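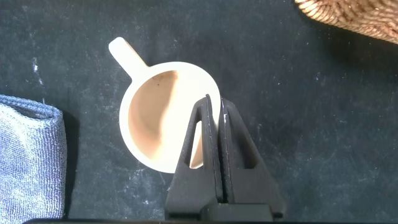

Grasetti School Quiz Team Takes Soston Shield on the Last Question

Soston, April. Grasetti School has won the Soston Shield, the town's general knowledge quiz for schools, by a single point and after a long argument about rivers.

The senior team of Efa Ellis, Iolo Yorath and Fabrice Vasseur finished on 58, one ahead of Rawat High, who had led since the music round and had started to look comfortable.

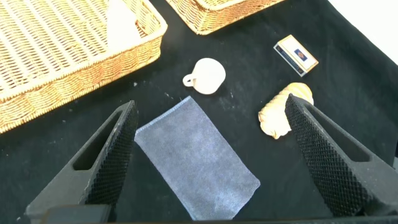 Home economics was the surprise category this year, and Grasetti's captain had not revised it. Asked for the best way to fold a hand towel, Ellis spoke for the full minute and scored nothing. A gray-blue towel lying flat, like this one, was as far as her method got. Yorath recovered the ground with 21 straight points on kings, volcanoes and cheese.

The final took place on Tuesday evening in front of 156 parents and pupils, several of whom shouted out answers and were asked to stop.

"We are very proud, and we now know where the Grurkel rises," said head of humanities Morfudd Llewellyn. "So does everyone who sat near us."
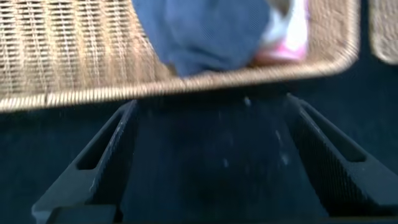
Blue fabric in a woven basket.

The shield comes with $2,000 for the school library. Eleri Powell, the librarian, has already spent it.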